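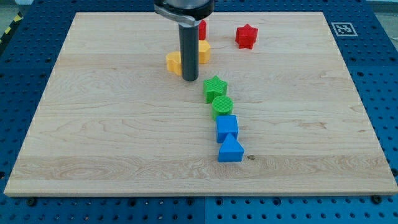
Why did the block-pushing arm at Clomell stop for most of a week?

A force sensor in the wrist was reading low, and the arm pressed down harder than its limit allowed before a technician hit the stop button.

Nobody was hurt in the incident, which happened on Saturday at the Clomell robotics workshop. The arm has been back at work since Friday afternoon, at a lower speed and with a new check at the start of each shift.

The arm pushes coloured plastic blocks across a wooden board with a single rod. Staff give it a typed instruction, such as moving the blue cube next to the green star, and software decides how to get there. The rod is meant to travel just above the wood and never lean on it. If the sensor feels more than 30 newtons, the controller is supposed to halt the arm.

On Saturday it didn't. Noel Manalo, the technician on shift, said the arm was partway through a run of 114 instructions when he heard a creak from the table.

"I looked up and the rod was down on the board and still going," Manalo said. "The screen said everything was normal. I hit the button and stepped back."

The controller's own log put the force at well under the limit. Motor current told a different story, and it was the current readings that convinced the workshop's engineers the sensor was at fault. By their estimate the arm had been pushing at close to double its allowed force for 2 seconds.

Renato Tolentino, who manages the workshop, said the cause was a cable connector that had worked partly out of its socket behind the wrist. The sensor kept sending numbers, so the software had no reason to raise an alarm.

"A dead sensor we would have caught straight away," he said. "This one was alive and wrong — that's a harder thing to catch, and we hadn't written a test for it."

The damage was small. One plastic block cracked and was thrown out, and the board picked up a shallow dent and was swapped for a spare. The rod was taken off, measured and found to be straight. The table panels were lifted and inspected as well, with no faults found.

The sensor and its cable were supplied by Brerach, which sent Marites Sison to the site on Monday. She replaced the connector with a locking type and fitted a clip to take the strain off the cable. Sison said the older connector was fine for an arm that moved slowly, but the workshop had raised its speed in the winter and the extra vibration would not have helped.

Tolentino agreed that the speed increase should have led to a fresh look at the wiring. "It was treated as a software change. We went through the software very carefully," he said.

The new start-of-shift check takes a few minutes. The arm lowers the rod onto a spring scale and the two readings are compared. If they differ by more than a small margin, the arm won't run. The controller will also watch motor current during the day and stop if it disagrees with the sensor.

Two other arms at the workshop use the same connector. Both were shut down on Saturday evening as a precaution, and one had a connector that could be moved by hand. Both have since been refitted.

The rules for people near the tables have changed too. Staff used to be allowed to reach in and straighten a block while the arm was paused. They now have to cut power to the motors first and wait for the light on the controller to go out. Jayson Cruzado, who resets the blocks between runs, said the change slows him down, though he isn't complaining.

"I had my hand on that board ten minutes before it happened," he said. "I'd rather wait for the light."

The lost days have pushed back a comparison of two versions of the control software, which was due to finish this month. Tolentino said all results from the Saturday run would be thrown out and the instructions repeated from the start. Runs from the week before are still being checked against motor current to see when the readings first began to drift.

A written report will go to Plonton, the company paying for the work, and a copy will be given to the other workshops using the same set-up. Ronaldo Dumlao, Plonton's safety lead, said he wanted the spring-scale check in place at all of them by the end of October.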